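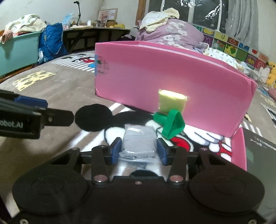

Toy box sort-out — before the October swap

Quick one this month, sorry. Swap starts at 10 and we still have boxes to fill. Pink ones are for small toys and bits, so please dont put books at the bottom where they get forgotten.

What goes in: plastic bolts (the big green kind is fine), sponge blocks, small plushes if they're clean. Anything lumpy or squishy, bag it in clear plastic so people can see what they're getting. Tape a label on the outside of the box, blue tape if you have it.

Plush blankets welcome too. Last time 15 went in the first hour, mostly cartoon ones.

Drop off at the Bruren hall, side door. Questions to Finn Wunderlich — text is better then email. 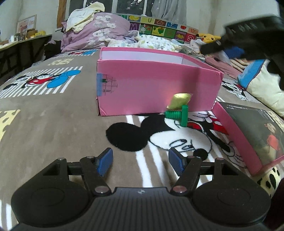 Pink box open on the mouse blanket, green bolt out front.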